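Trovuslow project: progress report to Tilix, March
Work package 2, simulated kitchen tasks
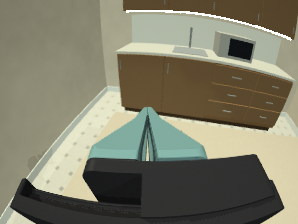 Can a policy trained only in simulated kitchens be scored without running it on the real arm every time?
For ranking purposes, it can. Simulated scores put the candidate policies in nearly the same order as the real arm does, but they overstate the success rate, so they should not be quoted as expected performance.

1. Work done in the period

The wrist view is now the only visual input to the policy. The overhead view was dropped after the January review. Kitchen layouts are generated by Prillard, our scene tool, which varies cabinet finish, floor covering, wall colour and the position of the worktop appliances. The task set covers opening and closing drawers and hinged doors by their handles.

Kanini Khaemba rewrote the lens model so that simulated views show the same bending of straight edges as the wrist camera on the arm. Earlier renders used an ideal lens, and policies trained on them tended to reach wide of handles far from the centre of view.

2. Results

The evaluation used 200 layouts held out from training. We logged 593 failed attempts across all candidate policies and sorted them by cause. Almost 40 per cent were missed grasps on short drawer handles. Collisions between the gripper housing and the cabinet front were the next largest group. Door tasks failed less often, and mostly in the pull phase after a sound grasp.

Six policies were then run on the real arm. The simulated and real rankings differed by one swap, between third and fourth place. Retraining with the new lens model reduced missed grasps near the edges of view. It made no clear difference at the centre.

3. Problems

Contact between fingertip and handle is still too forgiving in simulation. Joyce Muriithi has measured slip on the real fingertips and is fitting new friction values. The Eichhorn force sensor arrived late, and the second half of those measurements has moved into the next period. No change to the budget is requested.

4. Next period

Finish the friction fit and repeat the ranking test with the new values.
Add tasks in which a drawer starts partly open.
Release the held-out layouts and scoring scripts to Tilix for checking.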